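Chapter 5
Light and Surfaces in the Room

Key terms: reflectance, matte, gloss, glare, color temperature, task light

Most people choose the paint first and the lamps last. The order matters, because paint has no fixed look of its own. A wall that seems cream in the store at noon can turn gray in a north-facing bedroom, and the same wall can look nearly orange under a warm bulb at night. This chapter deals with what happens between the lamp and the eye. Chapter 4 covered the window; from here on we assume the sun has gone down. 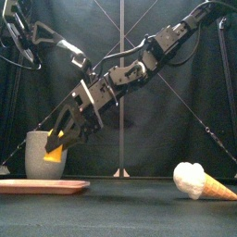
Imani Khaemba
Text and exercises

Light that strikes a surface is reflected, absorbed, or passed through. In a living room nearly all of it is reflected or absorbed. The share that comes back is called the reflectance. White ceiling paint returns most of the light that reaches it, while a dark wool rug returns very little. A room with dark walls therefore needs more lamps than a pale room of the same size, and people who repaint in deep blue or charcoal often find that their old fixtures no longer do the job.

The Trondale house, which we come back to in several chapters, had this problem. The owners painted the den dark green and kept one ceiling fixture. By evening the middle of the room was bright enough and the corners could not be used for reading. A floor lamp and a pale lampshade fixed one corner. The other was given to a bookcase.
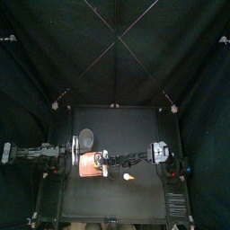

5.1 Matte and gloss

Reflectance tells us how much light comes back. Finish tells us where it goes. A matte surface scatters light in many directions, so it looks much the same from the sofa as from the doorway. A gloss surface sends most of its reflected light off in one direction, and the viewer sees a bright spot that moves as he or she moves. Eggshell and satin paints fall between the two.

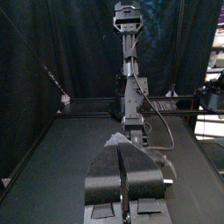

Designers use gloss sparingly in dark rooms, and they have good reason to. Against a dull background the eye goes straight to the shiniest thing, even when it is small. The short silver pin sticking out beside the textured black housing catches the light, and it draws attention well beyond its size. Door handles, picture hooks, and drawer pulls act the same way at home. If you want them noticed, choose polished metal. If you don't, choose a brushed or painted finish – and check it at night, with the lamps on.

5.2 Warm and cool lamps

Lamp color is given in kelvins. A lamp marked 3000 K gives a fairly warm white. Higher numbers look cooler and bluer. Yellows and reds look richer under warm lamps, and blues tend to look duller. 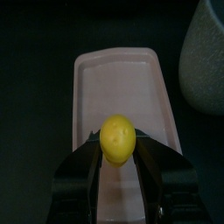

A student at Seden objected to an earlier version of this section, writing that warm lamps are recommended for every room out of habit and that she could not match thread under them. She is right about the thread. Sewing, drawing, and other work with color calls for a cooler task light, placed close to the work and switched separately from the rest of the room.

Old textiles need separate care. A level of 50 lux is a common limit for a quilt or tapestry on display, far below what is comfortable for sewing. Section 5.3 explains how to take a reading with a light meter and where to hold it.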